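Review: Grestier 48 harmonica microphone

The Grestier 48 is a bullet-style microphone for amplified blues harp. I used it for two sets a night at the Nyberg club in September, through a small tube amp with the tone control at noon.

Output is high. The low mids are thick, and single notes on the bottom three holes hold together well. Chords compress early. Feedback began at 4 on the amp volume, one number lower than with my older Stastex.

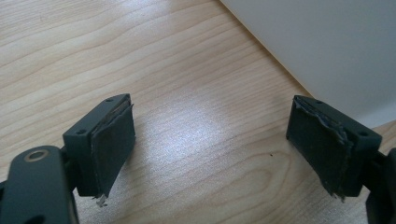
Light wood desk surface.

The volume knob turns stiffly and has little effect over the first third of its range. The shell is comfortable to cup, but players with small hands should try one first. Handling noise is low.

Cable is not included. Recommended for clubs, less so for loud outdoor stages.

Ragnvald Torvik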